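*Updated in April with a longer section on labels, after several of you wrote in to tell me yours had fallen off.*

# How to Sort Out a Box of Old Power Cords (and Keep It Sorted)

I have a soft spot for this job. It's dull to think about and then strangely pleasant once you're in it, a bit like shelling peas. When we moved the reading room at Cokent into its new building, I ended up with every cord the old place had ever owned, 273 of them by the time I had emptied the last cupboard, and I learned most of what follows by doing it the wrong way first. Your own pile is probably smaller. The method is the same, and you can do a box in an evening if you put something cheerful on the radio and don't mind sitting on the floor for part of it.

## What you'll need

- A table you can leave covered for a few hours
- A plain cloth to put over it, in a color that makes black cords easy to see
- Masking tape and a pen that doesn't smear
- Reusable hook-and-loop ties, more than you think
- A dry rag, and a second rag just barely damp
- A good lamp
- Three or four small boxes or zip bags

Please don't buy storage bins yet! I know it's the fun part. I bought a beautiful set before I had sorted anything and they were all the wrong depth, and they now hold seed packets.

## Step 1: Get it all into one place

Go around the house and collect. Look behind the television, in the desk, in the bag that came with the old printer, in the garage, in the drawer with the takeout menus. Anything with a plug on one end counts, and so does anything you can't name. Leave whatever is in daily use where it is, but make a note of it, as you'll want to know later whether you own a spare.

Put the whole lot in one open box. It will tangle. Let it. You aren't going to store it this way, and trying to be tidy at this stage only slows you down.

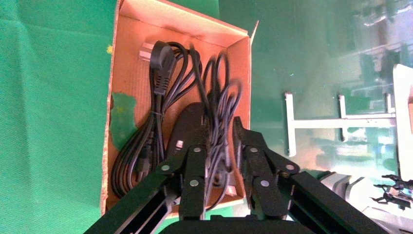
Once the collecting is done, give yourself a break and a cup of something before you start pulling. Tangles get worse when you're impatient. The trick I was taught by Harvey Fraser, who ran the repair table at Batby for years, is to find a plug end and work backward from it, feeding the cord out of the pile in small loops and never yanking. If it stops, put it down and pick up another end. Usually the second cord frees the first. He used to hum while he did this and I've caught myself humming too.

As each cord comes free, lay it out straight on the cloth. Don't coil anything yet. You want to be able to see both ends at once, and you can't do that if you've already wrapped it up and put a tie around it (ask me how I know).

## Step 2: Sort by the end that goes into the device

Most people sort by length, or by color, or by what they think the cord belonged to. I'd gently steer you away from all three. In a North American house the wall end is nearly always one of two things, two flat blades or two flat blades with a round ground pin, so it doesn't tell you much. The other end tells you nearly everything.

Make a pile for each of these:

1. **Three slots in a chunky, six-sided connector.** Desktop computers, monitors, a lot of larger printers. You'll have more of these than anything else.
2. **Three rounded lobes, like a clover leaf.** Many laptop power bricks.
3. **Two holes, shaped like a figure eight.** Radios, game consoles, small printers. Some have one side squared off, and those go in their own little pile because they're meant to fit only one way.
4. **A brick or a box in the line.** These are power adapters and they get special treatment in Step 4.
5. **Extension cords,** which have a socket on the far end.
6. **Everything else.** Give it a corner and don't fret over it.

If a cord leads to a bare end, or was clearly cut off something, it doesn't get a pile. It goes straight into the recycling bag.

## Step 3: Look each one over

With the cords sorted, pull the lamp close and go through them one at a time. Nothing should be plugged in, of course. Wipe the cord from end to end with the dry rag first, and use the damp one only on the jacket, keeping well away from the metal. While you wipe, you're feeling for nicks, flat spots, stiff places and anything sticky. Bend it softly every foot or so. Old rubber sometimes shows fine cracks on the outside of the bend that you would never see with it lying flat.

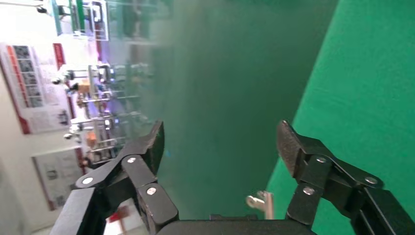 Pay the most attention to the last few inches at either end, and to the faces of the plug itself. A cord can look brand-new in the middle and be in a sorry state where it meets the plug, as that's where people grab it. Wear turns up first on the parts that do the touching, whatever the object is – look at the pads on the black gripper, with one dark face all scuffed and the edge of it gone slightly brownish, while you'd pass right over the rest. On a gripper pad a bit of brown at the edge may not mean much. On a plug, I treat any browning near the blades as heat until I know better, and the cord goes in the bag. Sniff it, too. A scorched plug has a smell you won't mistake.

Retire a cord without any guilt if you find:

- a cut or crack you can catch a fingernail in
- tape, any tape, doing a job the jacket ought to be doing
- a blade that wobbles, or a ground pin that has snapped off
- a gap between the plug and the jacket with colored wire showing
- a plug that you remember being hot in use

I used to keep a "probably fine" pile. Krešimir Obradović, my neighbor and a retired electrician, looked at it once, raised his eyebrows, and carried it out to his truck. I've never missed a single thing from it.

### Read the jacket

There is usually very small printing along the cord, raised or in pale ink, and it's worth tilting under the lamp. You're looking for a number followed by AWG. That's the thickness of the wire inside, and it runs backward from what you'd expect, so 14 is thicker than 16 and 16 is thicker than 18. Thin cords are fine for a monitor or a lamp. They aren't fine for a space heater or anything else whose whole purpose is to get hot, and heaters really ought to go straight into the wall anyway.

Write the number on a bit of tape and stick it on the cord. If you can't find a number, or can't read it, keep that cord for light work only.

## Step 4: Match up the adapters

Adapters are the reason most of us have a box in the first place. We're scared to throw one out in case it belongs to something precious.

Turn the brick over and find the line that says OUTPUT. You need the volts, the amps, and the small drawing with a plus and a minus, which shows the polarity of the tip. Then look at the device. The volts must match. The amps on the adapter should be the same as the device asks for, or higher. The polarity must match. If all three agree and the tip fits snugly, you've found a pair, and you should tie them together or label them both that very minute, before the phone rings.

Leave the orphans in a bag with the month on it. Mine say April, and when the next April comes around, whatever is still in there goes.

## Step 5: Coil, tie, label

Coil loosely, in loops about the size of a salad plate, and let the cord fall the way it wants to. If it twists itself into an eight, turn it half a turn in your fingers as you make each loop and it'll settle. Don't wrap it around your elbow, and don't wrap it tight around its own brick – that strains exactly the place you just checked so carefully.

One tie per cord. Wire twist ties will do in a pinch, but they can bite into the jacket over time, and the hook-and-loop kind can be opened with cold hands.

For labels, fold masking tape around the cord a couple of inches from the plug to make a flag, and write on both sides. Several readers told me theirs dropped off by summer, and when I asked, every one of them had stuck the tape on right after wiping. Let the jacket dry first! I write three things on mine:

- what end it has ("clover," "eight," "chunky")
- the length, rounded to the nearest foot
- the AWG number, if I found one 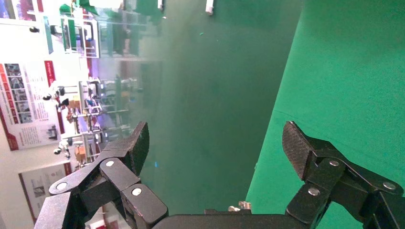

*Two black gripper fingers standing open, green material between them.*

## Step 6: Decide how many is enough

Keep two spares of each kind you use and one good extension cord beyond what you need. That's my rule, and you're welcome to bend it. At Cokent we kept more, naturally, with so many desks to look after, but at home I'm down to a single shoebox and it closes.

Working extras are easy to give away. Schools, repair groups and secondhand computer shops will often take them, though do telephone before you drive over with a carful. The damaged ones belong with electronics recycling, and plenty of scrap yards accept them for the copper. Snip the plug off a bad cord before you part with it, so that no one down the line is tempted to use it.

## A few questions I get

**Can I fix a damaged cord?** Sometimes, with a proper replacement plug and the know-how. For an ordinary detachable cord, a new one costs less than your evening.

**Do I need to test them all?** I try each keeper on a lamp or a monitor for a few minutes and touch the plug afterward. Barely warm is all right. Anything more and out it goes.

**Where should the box live?** Somewhere dry and indoors. My old one was in the shed, and the mice had opinions about it.

**How often should I do this?** Once a year, and it goes very quickly the second time. Put the box back on its shelf with the ties and the pen inside it.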